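Open day at the Tresosdale fruit packing shed

The Pinholm bus drops you at the bottom of the hill, so everyone arrives at the open day already in need of a sit-down. The sit-down is a safety talk. Hanne Hafþórsson gave ours, with the air of a woman who has seen what visitors do near a conveyor belt. I was issued a hairnet and a sticker saying GUEST, and felt like neither a worker nor much of a guest.

The tour goes backward, from the loading dock to the orchard gate, and you see pears leave before you see them arrive. The cold store holds 1164 crates when full. We were allowed in for two minutes and I would have settled for one.
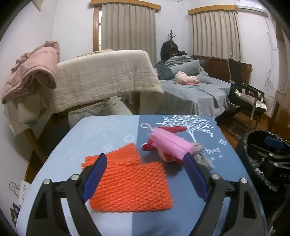
TRESOSDALE, August – Orange foam netting gets a stop of its own on the tour, and a longer one than the pears. Bjartur Kvaran, who runs the packing side, can talk about it for as long as you can stand. He prefers a soft mesh with some stretch to it. He has tried paper. He did not care for paper.

Lunch was a pear tart and a pear juice, followed by the shop, where a jar of Trollance pear butter costs more than my bus fare did. I bought 2.

The orchard walk is 300 yards, mostly uphill, and ends at the Pálfi block, the oldest trees on the property. They looked tired. So did we. The last bus back leaves at 4:30, and the driver does not wait for people with jars.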